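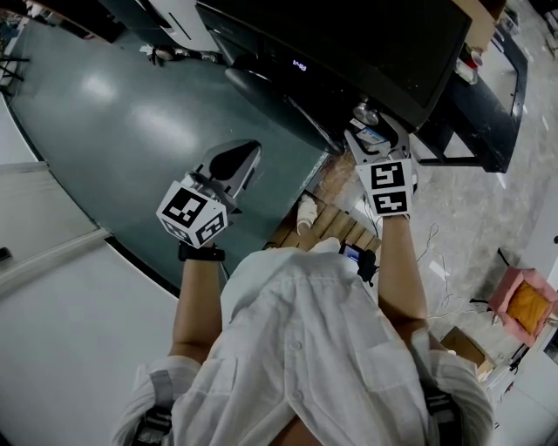 August, 14:20, Udolia room

What a good run! 168 episodes with the hand-held grippers since this morning and only 18 to bin, mostly where a marker cube turned away and tracking dropped. Zdislava's idea of starting each pick from a different stance is paying off, the arm paths look far more varied (lovely plots, Rizwan, go and see them). Running total 715, target 3,000. Small boxes by the monitor next, then more cups. Tighten left shoulder strap first.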